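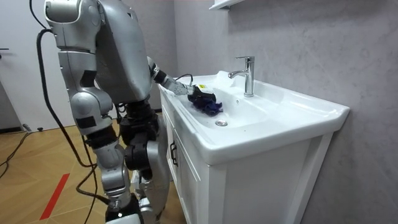

# A long thread on hard water, and fourteen months of learning to live with it

**1/** We moved from Dirnaso to Matlala at the end of the winter before last, and I'd been warned about the wind and the parking and the neighbour's geese (lovely geese, as it happens). The water I had to find out about for myself. So this is for anyone who has just unpacked the kettle in a hard water town and is wondering what on earth is floating in their tea.

**2/** It's chalk, more or less. Rain falls soft, then it spends years creeping down through limestone and picks up calcium and magnesium on the way. It's perfectly fine to drink, and I've grown to like the taste, but everything it touches in the house ends up with a coat on.

**3/** I sent off for a little pack of test strips and ours came out at 195 milligrams per litre. I was quite proud until Ntombi Kruger at the allotments told me hers was higher. People here talk about it the way my grandad talked about marrows.

**4/** The kettle first, then. Fill it halfway with cold water, add a good spoonful of citric acid, bring it to the boil and leave it for twenty minutes. Rinse it twice. You can use white vinegar, which is what my mum did, but then you live with the smell of a chip shop until teatime, and my husband starts asking if we're having fish.

**5/** Please don't pour citric acid into water that's already boiling. It fizzes up in a great rush and comes over the top. I have done this in my slippers!

**6/** Taps and basins like to be done little and often. A wipe round with an old cloth after the last person has brushed their teeth does more good than an hour's scrubbing at the end of the month. The scale forms when drops sit and dry, so dry them off yourself and there's much less to shift later. I was told this in our first week and ignored it until the summer.

**7/** If it has already built up round the base of the tap, soak a strip of kitchen roll in vinegar, wrap it round, and go and have your lunch. Check the finish before you start, though. Acid can spoil some plated taps, and it'll eat into marble and a good many other natural stones. Our old windowsill has a dull patch the shape of a saucer, and I put a plant on it when people come.

**8/** Never, ever mix vinegar or any descaler with bleach. You get a nasty gas, and a bathroom is a small place to be in with it. One product, rinse it all away, open the window, and leave the other one for another day.

**9/** Laundry! My towels went like toast. I'd been adding more and more fabric softener, which makes them feel nice and drink less, so you end up pushing the water about your back. What helped was using the hard water dose on the powder box (it's printed there, I'd just never read it) and giving the towels a proper shake before they went on the line.

**10/** Hair is a matter of opinion. Mine went flat and squeaky. I now rinse with a splash of cider vinegar in a jug of water every couple of weeks and it's much happier. My daughter says I smell like a salad. She has inherited her father's interest in the subject.

**11/** Now, softeners, which is the question I get asked most. We had Gert Baloyi round to quote in October, and he sat at the table with a cup of tea and was very fair about it. A softener swaps the calcium for a bit of sodium, it needs salt topping up, and you normally keep one kitchen tap on the ordinary supply for drinking. He said to look at what our boiler was costing us before we decided anything, and he didn't try to sell us a thing.

**12/** We haven't bought one. The cupboard it would go in has the hoover in it, and the ironing board, and a box marked Misc that I'm frightened of. Perhaps next year.

**13/** What I would avoid is the gadget you clip on to the pipe. I bought one secondhand in a hopeful mood and gave it a whole spring. The kettle furred up just as before, so it's in Misc now.

**14/** Nice things about hard water, so I'm not only moaning: bread dough behaves itself, soap rinses off your hands without that slippery feeling, and the hydrangeas come up pink, which I prefer. Camellias sulk, poor loves, so mine are in pots and get rainwater from the butt.

**15/** A few of you have asked about tea. Use a blend meant for hard water if your shop has one, don't reboil the same water all morning, and if there's a film on top, a tiny squeeze of lemon clears it. No milk with the lemon, obviously – I shouldn't have to say so, but I live with a man who tried it.

**16/** Coffee machines I know very little about. Femi Okeke swears by a jug filter for his, and he's promised to write it all down for me, so I'll add that underneath when it comes.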